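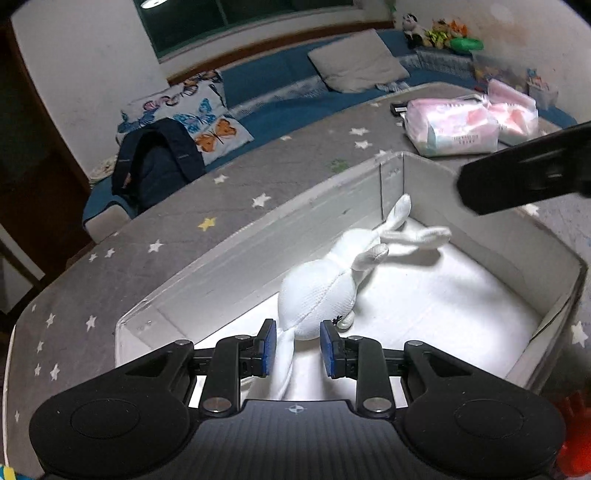
Fig. 1. Gripper over the plush rabbit, box on the bed. Blue pads either side.

Session 8 notes: soft objects
Arsalan Paracha, 24 July 2025

Quick recap bc we ran over. Rigid objects = you pick two contact points and you're basically done. Soft ones move when you touch them. The rabbit has a round body, long ears, long legs, all floppy, and each part wants a different grasp.

Where to put the pads:
- body: most forgiving. Close slow, stop when the fabric starts to bulge past the pads
- ear: easy to pinch but the body swings, and then you hit the box wall
- leg: same problem, worse. Don't start here

Box walls are tall. Come in from straight above, jaws open, THEN close. Most of the bad runs in April were people coming in at an angle and dragging the box along the matress.

Logging. One demo = approach, grasp, lift, release. Nothing else. If you drop it, keep the file and tag it "drop". Do not delete drops, we train on those too. Class set is at 417 demos, almost 245 of them usable after Yazzie team went thru the timestamps. Drakwood team still owes theirs.

Backgrounds: leave your room how it is. Pillows, bags, shelves, fine. Change the light between batches if you can.

For next time
1. 100 more demos per team, body grasps first
2. read the Tristadov handout, section on compliance only
3. half page: why does jaw width alone not tell you if a soft grasp is good? (hint, what is the width when you squeeze air vs. a thin ear)

Late files go in the late folder, not in my email pls.

Course notes, A. Paracha. Please don't repost outside the class. Back to top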